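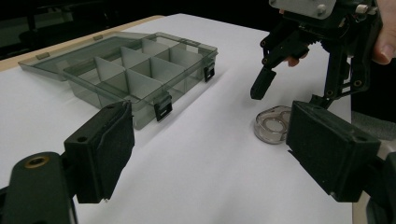
I've been putting off writing about the tidy-up task for weeks, mostly because I was in the middle of it and pretty sick of it. But we're past the halfway point now, so let's go! For anybody new, I spend my evenings gathering demonstrations for a small arm policy I call Trodorley, which is supposed to learn how to put little things away. I do the job by hand, over and over, with a gripper in each fist, and the model trains on the recordings. The current job is a see-through container and a divider box with the lid folded back, both sitting on white paper, and yes, I know, clear plastic is about the meanest thing you can hand a vision model. I picked it on purpose. My first set was all bright wooden blocks and the policy that came out of it was hopeless the minute I gave it something from my own bathroom cabinet.

So the goal for this round is 503 good demonstrations. Good means no fumbles I can't recover from, no bumping the box across the table, and both hands where they should be at the start. I do them in blocks of 16 and then get up and walk around the kitchen, and if I skip the walk the next block is garbage. My wrists get lazy and I start taking the same path every single time, and then the model learns one path and that's that. Variety is the whole point, so between takes I turn the box, nudge things over, come in from a different side.

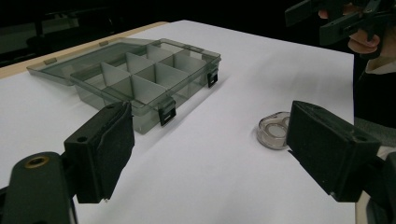 I also started keeping the bad ones. I used to delete any take where I missed the grab the first time, and then I read back through my notes from the Cellis run (my last project, rest in peace) and saw that the policy had no idea what to do after a miss. Well, of course it didn't! It had never watched me miss. Now if I whiff it and then get it on the second try, that goes in a separate folder called "saves," and I mix some of those back in before training. Too many and the thing gets hesitant and pokes at stuff. I'm still fiddling with the ratio.

A few people wrote in after my January post asking how I keep the takes consistent, so I'll answer that properly. Mostly it's a start pose and a slow count of 2 before I move. I also say the take number out loud, which my neighbors must love. Speed matters more than I expected too. When I'm fresh I'm quick and smooth, and by late evening I'm moving like I'm underwater, and a model trained on both gets weirdly jerky in the middle. These days I stop at nine, no matter how well it's going. 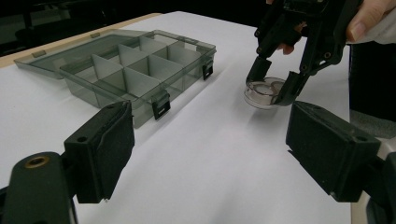 What went wrong this time

The pads, mainly. Fuzzy black padding is lovely on smooth round plastic until the edges start to fray, and mine are getting there. I have new foam on order from Zultport and I'm torn about swapping it in halfway through the set. Same look in every take, or better grip? I'll probably finish the current block of takes on the old ones and then change over, and write down exactly where the switch happened so I can blame it later.

The other thing was lighting. I lost 7 takes to glare off the divider box before I moved the lamp, and then I had to throw out a few more where I'd leaned over and put my own shadow across everything. If you're doing clear objects, check your playback after the first couple of takes. I didn't, and I knew better.
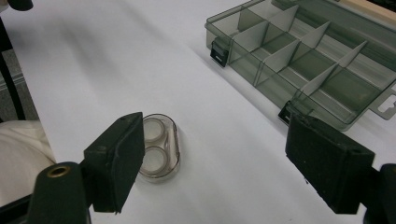 Contact lens case between the pads, divider box farther back.

Next up is getting the first proper training run going on what I have so far, which I'll leave cooking overnight. I've named this one Giannakopoulos, and I'm already regretting having to type it. If it can manage the reach without shoving the box I'll be thrilled, and I'll put the loss curves up once I've figured out why my plotting script hates me. Somebody also asked for my folder layout, so I'll clean that up and post it next time.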